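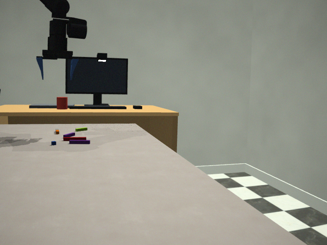

Practice room in the simulator, gripper open over the table.

Recording Block Demonstrations in Simulation

Print this page
E-mail this page

This page covers how to record demonstrations for the block task in Lasta, our simulated tabletop setup. It assumes you have Lasta installed and can already move the arm with the hand controller. If you can't do that yet, work through the controller practice page first. Your first recordings will be much easier to keep.

The goal is a set of examples that a learning system can copy from. Each example, or episode, is one complete attempt by a person: the arm starts at rest, goes to a block, closes on it, moves it, lets go and returns. The system gets the camera views, the joint positions and your controller input. It does not get your intentions, so anything you want it to learn has to be in the motion.

Before you start

Open the Clelow project, not the default one. The default project has the right room but saves at a different rate, and episodes recorded there can't be mixed with ours. Check the project name in the title bar every time you launch.

Next, press Reset Layout. This scatters the blocks. Don't drag them into neat positions by hand. People tend to leave the same gaps and the same angles without noticing, and the system then learns to expect them. Leave a bar lying at an awkward slant if that is how it lands. Reset again only if a block has gone off the table or two of them are overlapping in a way real blocks could not.

Then choose the instruction from the list on the left, for example "pick up the red bar" or "move the green bar next to the orange block." The instruction is saved with the episode. If you decide halfway through to go for another block, the label will be wrong, so stop and discard.

Making the approach

Start the recording and wait a moment before you move. Bring the gripper across at a comfortable height with the fingers open, and line up over the block before coming down. For the long bars, turn the wrist so the fingers close across the narrow side. For the small blocks the angle matters less, but height matters a great deal. If you stop too high, the fingers pinch the top edge and the block shoots out.

Move at one steady speed. Most new recorders rush across the table and then creep down in tiny steps. Those pauses are hard to learn from - at each one the system sees a picture where the right answer seems to be "do nothing," and a trained policy can get stuck there.

Where blocks are close together, come down beside the target and avoid pushing through its neighbors. A light touch on a neighboring block is fine. A shove that moves it a block's length or more is not.

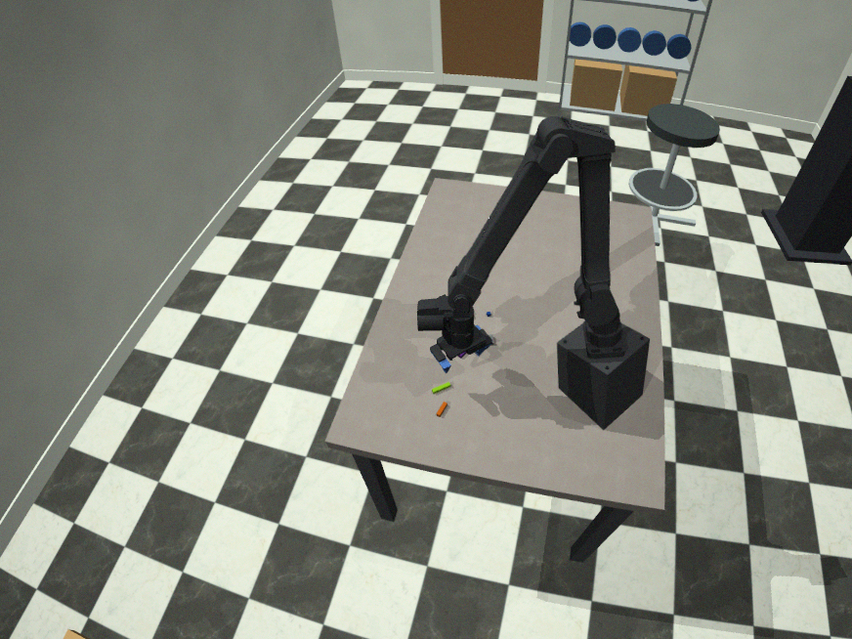 Ghazal Ranjbar would keep more of the messy ones: "If I bump a block, back off and then pick it up properly, I save it and tag it as a recovery. When I only saved perfect runs, the trained arm had no idea what to do after its first mistake."

We have adopted her rule, with a limit. A recovery is worth saving when you correct the mistake in one clear movement. If you chase a block across the table, discard the episode. Use the Recovery tag so these can be counted separately later.

Grasp, move and release

Close the fingers fully and hold for a short beat before lifting. Lift straight up until the block is well clear of everything else, then travel. Lower it until it rests on the table and open the fingers only then. Dropping a block from even a small height makes it bounce or roll in Lasta, and the final position will vary in ways that have nothing to do with what you did.

After the release, go straight up before you go sideways. A finger that drags on the way out often tips the block you just placed. Return to the rest position and press Stop. If you forget to return, discard the episode, as the training code uses the rest position to find the end. 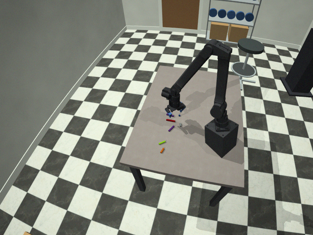 Camera views

Two kinds of view are saved. The room views are fixed in place and show the arm and the table together. The wrist view travels with the gripper and shows what is between and beyond the fingers. Leave all of them on, even if you only look at one while driving.

Drive from whichever view suits you, but check the wrist view before each descent. From across the room it is easy to think you are centered over a bar when you are well to one side of it. The arm can also hide a small block in a room view. If the target is hidden there and out of sight of the wrist view as well, raise the arm until you find it again. Remember that the system can only use what the cameras show. If you steer from memory, the example teaches it to guess. 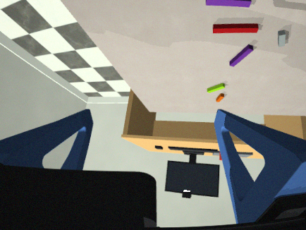

Keep the wrist fairly level while you travel. A tilted wrist fills the view with wall and furniture, and the blocks slide toward the edge of the picture or out of it. Some tilt can't be avoided when you reach for the far side of the table. Straighten up as soon as you can.

Checking and saving

Play each episode back once at double speed before saving. Look for these things:

- The instruction matches the block that was moved.
- The arm begins and ends at rest.
- There are no long pauses in the middle.
- The block was set down, not dropped.

Save to the Verkon folder under your own initials. Do not rename files. The number in the name ties the camera views to the joint record, and a renamed file loses its match.

How many to record

Our first full set had 428 episodes. After playback checks we kept 426. The 2 we dropped both had the wrong instruction attached, and neither showed up as an error during training, so do the check even when a session has gone well.

Record in short sessions with a break after each one. Tired recorders get slower and begin to repeat the same path. If you catch yourself doing the same block over and over, let the Kordestani script pick the instruction for you. It reads the running totals and offers whichever block has the fewest episodes so far.

Page last changed 1/28/26. The steps for stacking will go on a separate page in February.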